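Endeck Moves Brick Sorting to Robot Stations

Endeck has completed the first stage of automation at its Taltov packing site, where plastic building bricks are sorted by color before they are boxed. The change affects 12 sorting positions. The company said in November that no jobs would be cut and that 10 employees had begun training as station operators.

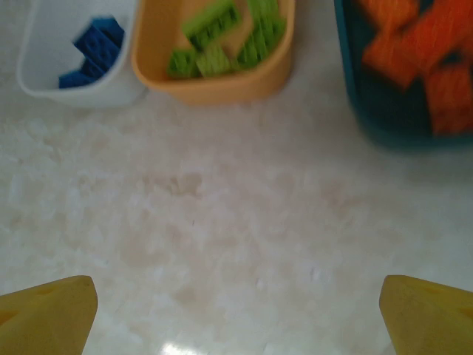

Workplace & Industry

Blue, green and orange bricks are kept in separate containers at the station, within reach of the gripper. Operators set up each batch, clear stoppages and check finished boxes. Hand sorting continues for mixed returns.

Under the new schedule, operators change tasks every 2 hours. Employees had asked for shorter periods at the bench during talks held before the installation. Endeck will review the arrangement after 120 shifts and then decide whether to extend it to its Granach site.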